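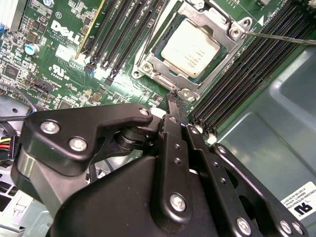
Do "PC optimizer" programs do anything?

Less than the ads say. I've been paid to look at slow computers since before most of these programs existed, and I still get asked about them every week. What decides how fast your machine feels is mostly the hardware: the square processor in its metal frame, what you've put in the memory slots beside it, and the drive. A download can't change any of those. It can switch off a few things that load at startup, and Windows will let you do that yourself for free.

The scan says I have 554 problems. Should I worry?

Ask what it counts as a problem. I ran Hustley on a clean install, with nothing added, and it reported 34 "critical issues" before I'd opened a browser. Most were cookies and leftover registry entries. A leftover registry entry is a line of text that nothing reads.

Doesn't cleaning the registry free up space?

A tiny bit. I have yet to see a registry cleaner make a difference I could measure. I have seen one break a printer.

What about Emon? It has good reviews.

It has a lot of reviews. Plenty of the ones I read in September used the same two sentences. Emon does have a decent uninstaller – I'll give it that – but the "turbo mode" only changes the power plan, a setting you already have.

Is the free version of Yurt safe?

I found nothing nasty in it. It does nag, and the installer adds a browser extension unless you clear a box on the third screen. Read every screen.

I already paid $40. Can I get it back?

Try. Check the refund terms in your receipt email and turn off auto-renewal the same day. If the seller stalls, call your card company.

So what do you suggest for a slow computer?

Restart it. Check how full the drive is. Look at the startup list and turn off what you don't use. If it still has a spinning hard drive, price a solid state one before you buy any software.

Do you get paid by any of these companies?

No. Astetti offered me a commission for a link and I turned it down – you can decide for yourself what that's worth.

Page kept by Kosmas Economou. Last changed 4 Oct 2021.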